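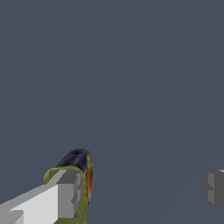 Our project set out to test a claim we kept meeting in the reading for this course, that online memorial pages have made obituaries more personal. I didn't believe it at the start and I believe it only a little more now. We compared 435 death notices from the Pritville weekly paper with pages on Trullora, the memorial site that the funeral home in Erdale uses for its families. Trullora makes much of its page designs, yet most of the pages we read had kept a plain background, a flat slate gray, with the text in a box over it. Design tells a reader very little about the person who died, so we left it out of the coding and looked only at the words.

What we were looking for

Ibrahim Okoro and I divided the work between us. He took the paper and I took the website. For every notice we asked whether it had a detail that could belong only to that person. "Loved her family" did not qualify. "Kept a list of every bird that landed on the porch rail" did. I argued for a stricter rule, under which a job title alone would not qualify, and Ibrahim argued that for many people the job was the personal detail. He won that one after we read a notice for a man who had run the same ferry for his whole working life, and it said almost nothing else about him.

We had planned to use a longer coding sheet. It had separate lines for hobbies, faith, military service, pets and so on. We dropped it after the first trial, when the two of us coded the same batch and disagreed on far too much of it. Is a church choir a hobby or faith? The books on method that we were assigned treat this kind of question as settled by "discussion between coders." In our case discussion meant that one of us got tired.

Results

The website pages were longer. I want to be careful here because length is what most people mean when they call these pages richer. A good part of the extra length came from visitors' comments, and most of the comments said that the writer was sorry and was praying for the family. Those are kind things to write. They are hard to count as a portrait of anyone.

When we set the comments aside and read only the main text, the difference between the paper and the site got small. Many families had clearly pasted the same notice in both places. Where the versions differed, the paper's was usually a trimmed copy, and what had been trimmed was most often the list of surviving cousins and the thanks to the nursing staff. The odd personal details tended to stay in. I had expected the reverse, given that the paper charges by the line.

One result went against me. A few comment threads did hold stories the family had not told, or may not have known. Under the page for a retired school bus driver, a former passenger described how he would wait at the end of her road when she was late, and other riders then added their own. Nothing like that could have run in the paper. I still think threads of that kind are too rare to support the big claims, but they exist and I should say so.

Asking the families

We sent a short set of questions to 20 families through the funeral home and got 10 replies. Half is a decent return for students writing to grieving strangers, though it is a weak basis for any finding, and I'd ask readers to treat this section as background. Several families said the funeral home had written the first draft from a form. If that is common, then part of what we coded as a family's voice was the voice of the form. We have no way to separate them with the material we have.

Only two of the replies came from people who had written the notice alone. Both said they worried more about leaving out a relative than about getting the person across.

Problems with the study

The funeral home chose which families to contact. The paper's archive has gaps, and the staff could not tell us which issues were missing. We also never met anyone from Trullora, so everything in this report about how its pages are made comes from reading them.

Our adviser in the Osagie program thinks we should go back in October and ask the funeral home for a blank copy of its form. I agree, and I'd put that ahead of coding more notices. If the form asks for "hobbies and interests," that would explain the number of people in Pritville who apparently enjoyed fishing, reading and time with friends.

Draft submitted September 16, 2024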